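The Bin on the Bench, and How to Live With It

Every workshop has a bin. Mine began life as a sensible place to put whatever I was using that afternoon, and by October it held a bicycle pump, three kinds of hinge and a sandwich box I had accused my brother of stealing. I have reformed since, mostly. These are the habits that stuck.

Get an open bin with no lid. A lid is a shelf, and a shelf gets paint cans put on it, and then you own a sealed box of mysteries.

Gray is a good color for the inside. Small screws show up against it, and so does almost anything black, which covers most of what I drop. White looks lovely for 20 minutes.

Keep the bin on the bench while you're working out of it. I kept mine on the floor for years on the theory that bending is exercise. My knees have submitted a different theory.
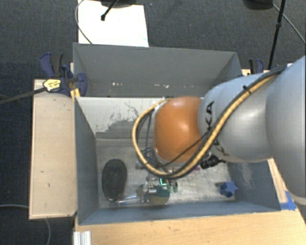

An open gray bin on a wooden tabletop, with a dark oval item toward the left of the floor.

Don't fuss over a worn bottom. Scuffs and scratches are fine, but wipe out the grit before anything shiny goes in. A damp rag does it. Doaa Slaoui, who has the bench next to mine, swears by an old pastry brush for the corners, and I have stopped asking where her pastry brushes come from.

Lay long, clear things flat and leave some space around them. Clear plastic vanishes the moment you put something on top of it, and you will find it later with your elbow.

Tie up hoses and cords where they run side by side. One small cable tie every foot or so is plenty. Snip the tail flush if you ever plan to reach past it in short sleeves - I have the scratches to recommend this.

Empty the whole thing at the end of a job. Mine gets tipped out at 7 in the evening, before supper, when I'm hungry enough to be ruthless. Anything I can't name goes in a coffee can marked "Driss", after Driss Abdelaziz, who can name everything and will tell you what it cost in his day.

The can is nearly full. I'm looking at bigger cans.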